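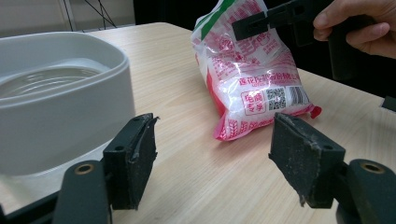

Hand-held grippers at the bag table, Nundau lab, with the basin on the left.

Nundau open lab: visit report
12/01/2018

I went to the Nundau open lab mostly to see the bag handling work, which I had read about in a short summary from Canpolat. The lab takes up the back half of a building that used to be a print shop, and parking is on the street. Visitors signed in at the front, were given a paper badge and were taken through in small groups. I was in the second group. We had the tables to ourselves for most of an hour before the next lot came in.

The subject of the project is how to teach a robot arm to handle soft packaging without putting a robot arm in the room. People do the task themselves, holding a gripper with the same jaws the robot will use. A camera on the gripper records what is in front of it, and the software works out how the gripper moved and how far the jaws were open. Those recordings are then used to train a controller for the real arm. Nermin Karabulut took us through the method. She runs the recording side and had clearly given the talk before, but she was happy to stop for questions.

Her main point was about speed. When the group began, they drove an arm by remote control, and a bag that takes a person a few seconds to pick up could take the operator most of a minute. People got tired and started handling things in an odd way to suit the controls. With the gripper in the hand they go back to something closer to normal movement. You lose the finger sensation, she said, but you still have your wrist and your elbow.

Soft film packaging was chosen as the hard case. A carton keeps its shape when you squeeze it. A filled plastic bag sags and slides about, and the loose film at the top folds differently each time. Glossy printed film also gives the camera trouble, as highlights move across it when anything moves. Bags with large printed characters, small text and a barcode on the front change appearance a great deal once creased. The group wanted that variety in the recordings and made no effort to smooth the packaging out first.

The job used in the current study is simple enough to explain in a sentence. The bag starts standing on the table, it has to be lifted without being dropped or punctured, and it has to finish upright in a container. Two hand-held grippers are used, one per hand or one each for two people. Most of the recordings were made with two people. I had expected the opposite. Karabulut said new recorders found it easier to learn with one tool, and the second person could steady the bag or hold the film out of the way.

We were each allowed a turn. The tool is lighter than I expected and the trigger has a long travel. My first attempt caught the film near the top and the bag swung. On the second go I came in lower and it was fine. You do find yourself looking over the jaws to see where they are, and the staff ask you to keep your head back so that your own shadow stays off the work.

The jaws get a hard life. The ones on the bag table were scuffed pale along the inner faces, with shreds of torn material hanging from the edges. I asked whether that mattered for the results. Gaspard Tessier, who looks after the hardware, said it had been an argument in the group since August. Fresh pads grip better, but if every recording is made with fresh pads the trained controller squeezes too lightly once the pads on the arm have worn. They now leave pads on longer and write the change date in a log. Replacement pads come from Closteck and are stuck down by hand.

Results were presented in the next room on a single poster. The study used 705 recorded demonstrations after the bad ones were removed. The controller trained on them was compared with one trained on the older remote-control recordings, on bags that neither had met before. The hand-held version did better on lifting and much the same on placing. I would have liked to see placing broken down further. Tessier said most of the placing failures were of one type, where the bottom corner of the bag caught on the rim of the container and the arm kept pushing. A person feels that at once and lifts. The recordings contain the lift but nothing to tell the controller what set it off.

Their plan is to add a force reading to the next version of the tool, which they call Zarkon. One was on a bench with its cover off. It has the same jaws and a thicker grip, and the wiring was still being sorted out. There was no demonstration of it and no date was given.

We did see the arm run. It made three attempts on a bag while we watched. The first two went in cleanly. On the third the bag tipped over as it was being let go, and a staff member reset it. Nothing was said to cover that up, and the attempt was entered on the sheet as a failure. The arm is a good deal slower than the people were.

A few practical notes for anyone going to the next one. Closed shoes are required and they do check. The recording room is kept warm and has no chairs, so leave your coat at the front. Photos are allowed at the tables but the poster room is off limits for cameras. Ask at the desk for the handout on calibration, as it was not put out with the others and it has the most detail on how the camera and jaw readings are lined up in time. I have a spare copy in the office if anyone wants to borrow it.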